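Filed under: Evening Courses > Home Robotics > Session handouts

Session notes: Turning a handwheel with a tabletop arm

Course lead: Danica Vidmar. Bench supervision: Mateja Nedeljković.

Bring the signed Driltia bench card and the joint limit table from the previous session. Groups that have not finished the limit table do that first and join the handwheel work afterward.

1. Scope

The task is to set the position of a sliding jaw on a small screw-driven vise, using the arm alone. The Bach build is used throughout: one arm, a parallel gripper, and a wood table. All motion is worked out in the Surard model before the real arm is powered. The table in the model was drawn from the one in the shared workshop, and its height must be corrected by any group working on a different table at home.

2. The mechanism

A handwheel turns a threaded rod. The rod passes through the jaw block, and smooth rods on either side keep the block from rotating. Turning the wheel therefore moves the jaw along a straight line. The screw lead is 2 mm, so jaw displacement is the lead multiplied by the number of turns:

x = x0 + L * n

where x0 is the starting position, L is the lead and n is turns, signed. Take the sign from your own model file. Several groups had it reversed last July and drove the jaw into the end block.

Backlash is not included in this formula. In the model it is zero unless you set it. On the real fixture, measure it by approaching the same scale mark from both directions and recording the difference in wheel angle. Always finish a move from the same direction.

3. Approach and grasp

The crank handle stands off the face of the wheel, parallel to its axis. As the wheel turns, the handle follows a circle, and the gripper has to follow that circle while the handle stays free to rotate between the fingertips. If the fingertips clamp hard, the handle cannot rotate and the wrist has to make up the difference. It will reach its limit before the turn is complete.

Two grasps are allowed:

a) Loose cage. Fingertips close to a gap slightly wider than the handle. The wrist angle stays fixed. Position error shows up as a small dead zone at each reversal.

b) Firm grasp with regrip. Close, turn through a partial arc, open, back off, return, repeat. Slower, but the wheel angle is known better at the end of each arc.

Start with (a). Use (b) only if the dead zone exceeds the tolerance on your sheet.

Before either grasp, move to a hover pose with the fingers open and clear of both end blocks. Check clearance on the linkages as well as the fingertips. The outer links spread when the gripper opens, and on a fixture this small they are the first thing to touch.
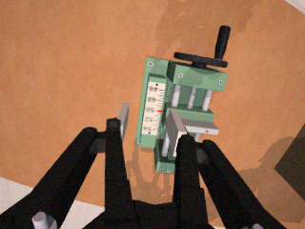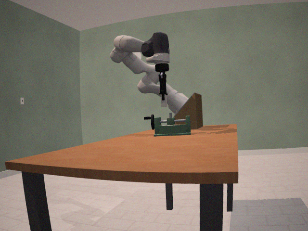

Both from the Surard model: a close view over the fingertips first, then a room view.

4. Reading the scale

The printed scale is the reference for jaw position. Joint angles are not. Record the scale reading before and after every move, along with commanded turns, and compute the residual:

r = (x_after - x_before) - L * n

A residual that grows with n points to a wrong lead or a slipping grasp. A residual that stays constant points to backlash or to a zero error in the starting angle. Plot r against n before deciding which; a table of values hides the trend.

Depending on where the viewpoint sits, the numbers may be upside down to the reader. Rotate the saved picture before reading it. Do not rotate the fixture - its pose in the model is fixed for all groups so that results can be compared.

5. Controller settings

Run the inner loop at 1,000 Hz. The path planner can run much slower; 100 Hz is the setting in the supplied Jumier configuration and should be left there. Groups that raised the planner rate got no better tracking and larger log files.

Limit the gripper force during turning. The screw needs little torque in the middle of its travel, and a rising torque reading usually means the jaw has met a stop. Set the torque cutoff low, then raise it in small steps until a full turn completes without a trip. Write the final value on the sheet.

6. Transfer to the bench

Mateja Nedeljković signs off each group's simulated run before power is applied. The sheet must show the hover pose, the chosen grasp, the torque cutoff and the residual plot. Run the first real turn with the handwheel free and no part in the jaw. One person holds the stop button and does nothing else.

Home builders without access to the bench may submit the simulated run only. Mark the backlash entry "not measured" and leave the field for the real residual blank.

7. To hand in

Residual plot, controller file, and a short paragraph on which grasp was used and why. Late sheets go to Danica Vidmar directly.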